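## 4. What people did with the off switch

We now come to the part of the study we most looked forward to writing. Section 3 covered how the 26 households set up their devices and which default settings they left alone. In this section we look at the moments when people chose to turn something off: a microphone, a camera, a presence sensor, or a whole device. We had expected these moments to be rare. They were wonderfully common, and they were far more varied than the interview guide we wrote in January had prepared us for!

### 4.1 Why we looked at switches

Most earlier work on privacy in the connected home asks people how worried they are. Worry is worth asking about, but it is slippery. A person can say they are very worried and still sleep next to a speaker that is always listening. Another can shrug at the question and then throw a dish towel over the kitchen display every time the in-laws call. We wanted something closer to what people do with their hands, and a switch is a lovely thing to study for that reason. Someone either moved it or left it, and the hub log keeps the time.

Each household received the same starter set: a Menon speaker with a sliding microphone switch on its back edge, a Jeden hallway mirror with a camera shutter, and a Skullero hub that tied the two to the lights and the thermostat. The hub software was a research build made for this project, and it wrote one line to a local log each time a switch changed state. No audio or video was stored. Households could read their own log at any time, on paper if they asked, and could strike out any line before giving it to us. A few did strike lines out, and we did not ask why.

Over the study period the hubs recorded 4000 switch events after cleaning. Cleaning meant removing double presses (two changes of the same switch within 2 seconds) and the events from our own installation visits. We kept everything else, including one long and cheerful burst from a household with a toddler who had found the shutter on the mirror. We talked about dropping that burst, and in the end we kept it in. Toddlers live in homes too, and a shutter at toddler height is a design choice with results.

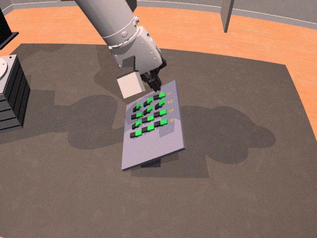 **Figure 4.** Simulated view of a robot arm with its gripper above the upper right corner of a switch panel.

### 4.2 Three ways of switching off

Reading the logs side by side with the interviews, we kept seeing the same kinds of behavior. We sorted them by hand, two coders working apart and then meeting to settle the differences. The groups overlap, and most households show up in more than one.

**Switching by visitor.** The most frequent reason people gave for closing the mirror shutter was that someone was coming over. This surprised us at first, given that the mirror faces the front door and the people who live there walk past it all day. Yet in interview after interview we heard some form of "I agreed to it, my sister didn't." People felt they could make a choice for themselves but had no right to make it for a guest. One participant had worked out a full routine in which the shutter closed when the doorbell rang and opened again after the last coat had left the hook. Another put a sticky note on the mirror so that guests could close it themselves, and was delighted when they did.

**Switching by room mood.** The microphone switch followed a different pattern. People turned it off for arguments, for phone calls with a doctor or a bank, and for singing. Singing came up often enough that we added it to the codebook halfway through. Several people told us, laughing, that they did not mind the speaker hearing their account number as much as they minded it hearing them try the high part of a song. It is easy to smile at this, and we did, but it tells us something serious about what "sensitive" means at home. The lists of sensitive data used in privacy notices have health and money on them. They do not have being bad at something.

**Switching and forgetting.** In a good number of homes a switch went off once and stayed off for days. When we asked, people were often unaware of it. They had noticed that the speaker "got a bit slow" or that the mirror had stopped showing the weather, and had assumed a fault. This matters for how we read the logs. A long stretch of "off" may be a firm decision, or it may be a slider that got bumped by a duster. We therefore counted changes and did not count hours, and we would urge others to be careful with hours as well.

### 4.3 Trust in the light

Every device in the set showed its state with a small light. On the Menon speaker the light came on when the microphone was off. On the Jeden mirror it came on when the camera was live. We had not planned this mismatch; it is simply how the two products shipped. It gave us a little natural experiment for free, and we are very glad it did.

People mixed them up constantly. During the home visits we asked each participant to stand in the hallway and tell us, without touching anything, whether the mirror could see them. Many looked at the light, named a state, and then changed their minds. The shutter, on the other hand, was almost never misread. A piece of plastic in front of a lens needs no key and no manual. One participant slid it back and forth a few times while we talked and said it was the only part of the whole set she would miss.

We think this is one of the clearest findings in the paper. A physical cover and a status light are often treated as two versions of the same feature, yet the people in our study did not treat them that way at all. They believed the cover. They took the light as a claim made by the company, and how far they believed it depended on how they felt about the company that week. Two households told us their trust in the lights had dropped after an app update moved the settings around, even though nothing about the lights had changed.

### 4.4 Comparing panel layouts

Participants asked us again and again for one place in the house where everything could be turned off. Some wanted it by the door, some by the bed. This led to the follow-up work with Claltum, whose design group drew up several flat panels with the switches arranged by room, by sensor type, or by who in the home would be affected.

We took paper versions of each layout back to the households and asked people to act out ordinary moments: a friend drops by, a baby monitor has to stay on, the babysitter wants the cameras off but the heat left alone. Acting these out at the kitchen table was a joy. People got into character. They argued with each other about whose switch was whose, and those arguments taught us more than our rating scales did.

The layout sorted by sensor type was the quickest to learn, and it was the one our own team had favored. It was also the one people liked least once they had tried the babysitter task. A row labeled "microphones" treats the nursery and the living room as equals, and no parent in the study saw them that way. The layout sorted by room did better with families. The layout sorted by person affected was slow and confusing for nearly everyone, and yet it drew the warmest comments by far. People loved the thought of a "guest" switch, and several asked if they could keep the paper.

In the closing survey, 80 percent of participants said they would use a single panel at least weekly if it came with the hub. We report this number with some care. People are kind to researchers who have sat in their kitchens, and saying you would use a thing is a long way from using it. A study with working panels on real walls would settle the matter, and we hope to run one.

### 4.5 Limits of the switch data

A switch log only sees switches. People also unplugged devices, turned them to face the wall, moved them to the garage, and left the room to talk. We learned about these acts only when someone mentioned them, so they are surely undercounted. One household kept the speaker in a bread box overnight for most of the study and brought it up only as we were packing to leave.

Our households had also agreed to live with research hardware, which makes them more at ease with gadgets than many people are. They knew the log existed. A few said they had pressed a switch partly to see the line appear, and we find that charming and also a problem. We tried removing the first week from the data as a check, and the main patterns held, though switching by visitor became a little less frequent.

Finally, the set was the same in every home, and real homes are a jumble. Devices arrive as gifts, get handed down, and outlive the apps that run them. How people keep track of what is listening in that kind of home is a bigger question than we could take on with one speaker, one mirror, and one hub. Section 5 turns to the people in each household who did not choose the devices, starting with teenagers, who had a great deal to say.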